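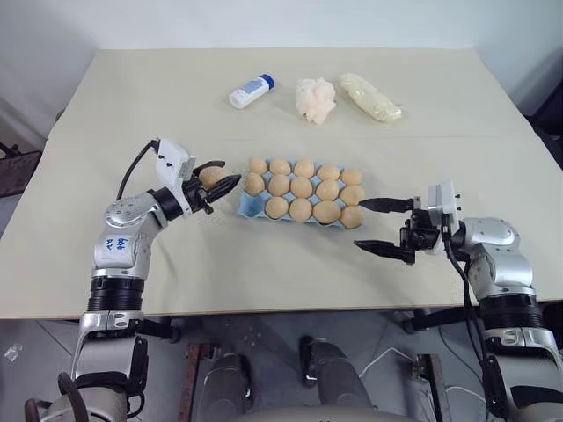
Ticket 184: Cooler alarm goes off at night, nothing wrong with cooler

Status: Open, waiting on customer
Opened: April 6, 2018
Customer: Plilwood Farm Shop
Product: Strebel walk-in cooler monitor, door sensor and air probe
Contact: Lotte Van Damme

Customer's description

The monitor on our egg and dairy cooler texts me in the middle of the night to say the temperature is too high. I drive over, open the door, and the dial thermometer on the shelf reads exactly what it should. The milk is cold. The eggs are fine. By the time I'm back in bed the monitor has decided everything is fine too, and sends me another text to say so.

Your installer told me this was "normal settling." I doubt that. It has been in since October.

Before anyone asks: yes, I restarted it. Yes, the door was shut.

First reply from Tirnwood support

Thank you for getting in touch. Please update the monitor to the latest firmware, move it closer to the Wi-Fi router and let us know whether the alarms stop.

Customer

I updated it. I did not move it closer to the router, as the router is in the office and the cooler is not. The texts arrive without any trouble. If the Wi-Fi were the problem I would be asleep.

Alarm came again last night.

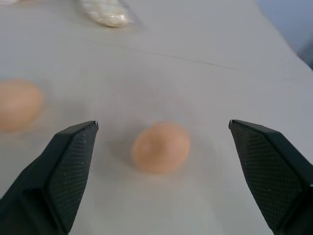

Brown egg on the table.

Second reply, passed to Skellilitz (refrigeration contractor)

The contractor looked at the alarm history and suggested a failing compressor. Quote for replacement is 800 dollars plus labor. Customer to confirm.

Customer

Not confirmed. I would like somebody to explain how a failing compressor manages to fail only at night and then repair itself before I get there with a flashlight. I am not saying it can't be the compressor. I'm saying that is a lot of money for a guess, and the dial thermometer disagrees with you.

Can I see the readings themselves? The app only shows me a red triangle.

Log export, notes by second-line support

Pulled the raw readings. The air temperature climbs, stays up for 12 minutes, then drops back. The pattern repeats 3 times in every 24 hours at even intervals, day and night. The daytime ones don't send a text because the shop has the alarm muted during opening hours.

Door sensor shows closed throughout each rise.

Even spacing looks like a defrost cycle. Asked customer where the air probe is mounted.

Customer

It is on the back wall, up high, right beside the fan unit. Your installer put it there. I asked at the time if that was a good place and was told it was the standard place.

Second-line support

The probe should not be next to the evaporator. When the coil defrosts, the probe picks up the warm air coming off it, while the food on the shelves hardly changes. Please move it to the opposite wall at shelf height, away from the door, and set the alarm delay to 30 minutes. Leave the temperature limit where it is.

Customer

Moved. It took a screwdriver and a cable clip. I have left the delay alone for now — I want to see if moving the probe does it, and if I change two things at once I won't know which one mattered.

I also put a second dial thermometer next to it, because I no longer take the monitor's word for anything.

Update

No texts for two nights. The probe and the new thermometer agree to within a degree. I am not calling this fixed yet. It once went quiet for most of a week in the winter and then started up again.

Support note

Compressor quote withdrawn. Delay setting unchanged at customer's request. Asked customer for a fresh log export after a full week, and asked the installer for photos of probe positions at his other sites. No answer from the installer so far.

Customer

Please keep the ticket open until I've sent the export. The last one was closed on me while I was still typing.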